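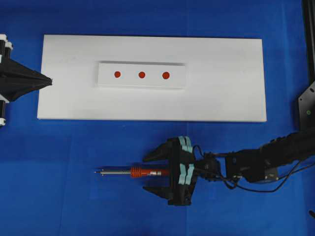
Replacing the Battery Tabs on a Cordless Screwdriver

Older cordless screwdrivers often stop charging because a tab joint at the battery has cracked. The cells may still be good. The repair takes one evening and needs only basic soldering.

Before you start
Read the pack voltage with a meter. If it shows 2 volts or less on a pack rated higher, the cells have probably gone too low to recover and the whole pack should be replaced. Do not open a pack that is swollen or leaking.

You will need:
Replacement pack with tabs already welded on, or the old pack if its tabs are intact
Rosin-core solder
Stranded wire, same gauge as the original
Desoldering braid
Heat-shrink tubing
Small side cutters
Safety glasses

Step 1. Open the case
Remove the bit and set the switch to its center position. Take out the case screws, including any under the label. Lift the upper half straight off. The trigger spring is loose in most models and will jump out if the case is tilted.

Step 2. Record the wiring
Write down which wire goes to each tab. Colors are not reliable – the Arsenault pack used for these notes had two black leads. Mark the positive side of the pack with tape.

Step 3. Disconnect the old pack
Cut one lead at a time and cover the bare end before cutting the next. Clear the old solder from the switch terminals with braid. 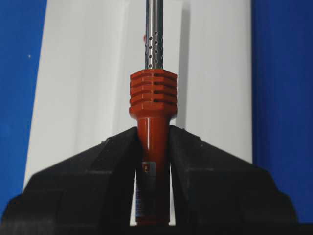
Step 4. Tin the tabs and leads
Nickel tabs take solder slowly when they are dirty. Scuff each one with fine sandpaper, wipe it with alcohol, and apply a little flux. On an iron with a perforated section in its metal shaft, like this one, keep fingers well behind the holes and hold the tool by its handle. Tin the tab and the wire separately, then join them. Limit contact to 2 seconds per attempt and let the tab cool before trying again. Never solder directly to the cell body.

Step 5. Insulate and test
Slide heat-shrink over each joint and shrink it with warm air. Check polarity against your notes, then measure across the switch terminals. The reading should match the reading at the pack.

Step 6. Close the case
Route the leads clear of the screw posts and the gear housing. Tighten the screws by hand. Charge the tool on a hard surface and check it at intervals. If the case becomes hot to the touch, unplug the charger and recheck the joints.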